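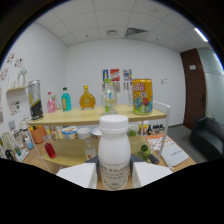 12/6/19

Long day on the Wurkville council records, and I finally got the old minutes to line up with the election lists! Jana Lenz sent over the scans from the Haberkorn years (60 pages, half of them crooked) and I ran them through Prudinow again with the new name rules. It still thinks "Deputy Mayor" is a person. Chang-ho, if you read this, your fix works for "Acting Mayor" but only when there's no comma after it.

The terms of office are the messy part. The minutes say he stepped down in November, the ballot sheet has him sitting until spring, and I went with the minutes for now - flagged in the notes column so we can change it back.

Of the 43 by-election entries, 20 still have no party. I tried matching them against the ward posters and got nowhere, so I'm leaving them blank.

Tomorrow: rerun the merge, ask Jana about the missing ward map, and get Skedlow to stop cutting the export at 1,000 rows.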